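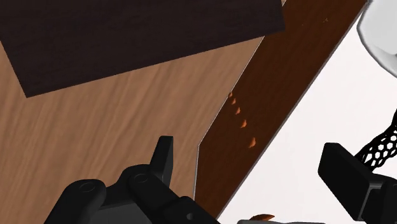 *Light tan wood with a soft grain, and a much darker panel beside it.*

# Merkari Board Oil, 500 ml

I started mixing this for my own kitchen table (it had gone gray and thirsty, poor thing) and then my neighbor Lurdes wanted a jar, and now here we are with a label and everything!

It's a plain oil and beeswax blend for tables, shelves and cutting boards. Wipe on a thin coat with an old T-shirt, leave it 14 hours, then buff. Dark woods drink more than pale ones, so go easy on the first coat and see how it looks in the morning. I redo my own table every September.

- Smells faintly of honey
- One bottle does some 7 small tables
- Not for varnished or painted wood, it just sits there and gets sticky

Lay your used rags out flat outdoors to dry, please, never in a heap – oily cloth can catch fire by itself.

Refills are back in stock. Bring your bottle or drop me a note, Deolinda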